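Call for Participants: The Prukmont Table Talk Project
We're looking for people who love a good conversation and want to help us save some stories

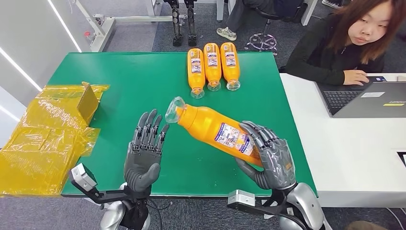 An orange bottle and a green table.

Do you have a dish in your family that was never written down? A word for leftovers that only your cousins understand? Did your grandmother have firm views on who got to sit where? Then we would love to have you at our table this fall!

The Prukmont Table Talk Project collects spoken memories of meals at home. We've been at it since April, when Nicanor Carrasco and I recorded the first talks in his kitchen, and we now have 59 recordings in the collection. They cover everything from wedding breakfasts to what people ate on night shifts at the old Wultar mill (a lot of cold beans, mostly, and one very popular plum cake). We'd like to reach 100 before the collection opens to the public at the Cárdenas Reading Room, so we need more voices, and we need more people who can help us listen.

There are two ways to join in.

Storytellers

Anyone aged 18 or over who lives in Prukmont or Sisier, or used to, can take part. You don't have to be a cook. Some of our best talks so far have come from people who can barely boil an egg but remember every argument that ever happened over Sunday soup. You'll sit down with one of our listeners for up to 90 minutes, with a break whenever you want one. Bring a recipe card, a photo or a chipped serving bowl if it helps you get going – or just bring yourself.

You can talk in English or Spanish, or switch back and forth. If you'd like to come with a sister, a neighbor or an old roommate, please do. Two people correcting each other makes for a wonderful recording.

Every storyteller receives $30 for their time, paid on the day, plus a copy of the recording. You'll get to hear it before anyone else does, and you can ask us to take out any part of it. If you change your mind completely before the opening, we'll remove the whole thing.

Listeners

Listeners run the talks and write up a short summary afterward. This is a paid, part-time role for the fall season, and you set your own hours from week to week. We'll train you over two evenings, lend you the recording kit and pair you with someone more practiced for your first few talks.

You'd be a good fit if you are curious about other people, comfortable with a silence, and able to type up your notes while they're still fresh. Spanish is a big plus. Experience in radio, teaching or care work is nice to have, but we've also had great listeners who came straight from a job at a bakery counter. You will need a way to get between Prukmont and Sisier, and we pay your travel.

Where we meet

Talks take place at the Cárdenas Reading Room, which has step-free access and a hearing loop, or in your own home if you prefer. Coffee and something sweet are always on offer. Tell us if there's anything you can't eat.

How to apply

Send a note to Edgardo Aquino at the Cárdenas Reading Room front desk, by mail or in person. Storytellers, give us your name, the best way to reach you and a line or two on what you might talk about. Listeners, please add a page on yourself and the story of one meal you remember well. We read those first, and we really enjoy them!

Posted 2026-07-18. Applications for both are open until all places are filled.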